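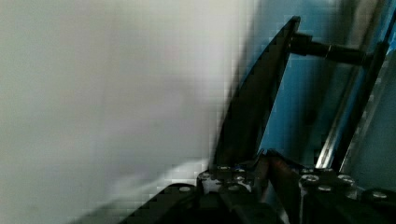

Stamia Wrist Log

Data card, version 7
Last updated Jul 28, 2024

Summary

Stamia Wrist Log is a set of recordings from a robot cell at the Serthorpe returns plant, operated by Leite. Each episode covers one pick, from the moment the arm leaves its rest position to the moment it returns or an operator takes over. The set also includes the shift notes and handover records kept by the people who work the cell. These are distributed together. The records explain most of the gaps in the recordings, and neither part is much use alone.

Episodes: 3037
Operators who contributed notes: 9
Stations: 1
Task types: 7
Episodes ended by an operator: 109

Contents

episodes/ one folder per pick, numbered in order of capture
episodes/*/wrist video from the wrist camera
episodes/*/joints.csv joint positions and gripper opening
episodes/*/outcome.txt one of: placed, dropped, refused, takeover
notes/ operator notes, one text file per shift
handover/ handover sheets, typed up from paper
roles.csv task list before and after installation
CHANGES.txt

Task types

Pick single carton, pick stacked carton, pick soft bag, turn item label side up, place on belt, place in reject tote, clear jam. Clear jam was attempted in the early episodes only. It was given back to the operators after the first review and has stayed with them.

Wrist camera

The camera is small and sits close to the gripper. Depending on pose, a finger and part of the gripper body can take up much of the view, and a large pale surface near the lens will be out of focus. Screw heads and other bare metal produce small highlights that shift as the wrist turns. Users training a detector should mask the gripper or expect false positives on it. Compression blocks are visible on smooth areas and were present in the source. We did not filter them.

There is no fixed overview camera. The operators asked for this before installation and Leite agreed. The wrist camera stops recording when the guard door is opened, so a takeover episode ends at the door and the manual work that follows is not recorded.

What changed at the station

Before the cell, two people worked the induction table per shift, one lifting and one checking labels. After installation, one person supervises the cell and checks refused items. The second position moved to the repair bench. No jobs were cut at Serthorpe during the period covered, but induction hours were reduced, and two operators who preferred the table have said so in the notes. Their comments are included unedited.

The lifting load fell. The checking load did not. Refused items arrive in bursts, and the supervising operator has to clear them while also watching the cell. Several notes from the first weeks describe this as harder than the old job. The refusal threshold was lowered in version 4 and the bursts became shorter. The change is marked in CHANGES.txt and splits the data: do not pool refusal rates across it.

Pay grade for the supervising role was not settled when this version was prepared. A review is due in September. Until then, roles.csv lists the role as "induction, cell" with the grade column blank.

Takeovers

A takeover is any episode that an operator ended with the stop button or the guard door. It should not be read as a robot failure. Notes give a reason for most of them, including a damaged carton, an item the operator recognized as mislabeled, a shift change, and a test of the button. Where no reason was written down we left the field empty. Guessing it from the video gave poor results when we tried.

Consent and privacy

Operators agreed in writing to the release of their notes. Names were replaced with letters, and the letters are reassigned each shift so that one person cannot be followed across files. Pick rates per operator are not included and cannot be rebuilt from the timestamps, which are relative to the start of each episode.

Shipping labels were blurred. If you find one that is readable, report it with the episode number and we will withdraw the episode.

Known problems

Gripper opening reads zero in some early episodes after a connector came loose. Use the video for those.
Handover sheets are missing for part of the night shift.
Soft bag picks are underrepresented.
Spelling in the notes is as written.

Use

Released for research on manipulation, fault handling and shared work. Not to be used for rating workers or setting individual targets. The loader is in the Wukeck tools package; older versions of it skip the notes folder without a warning.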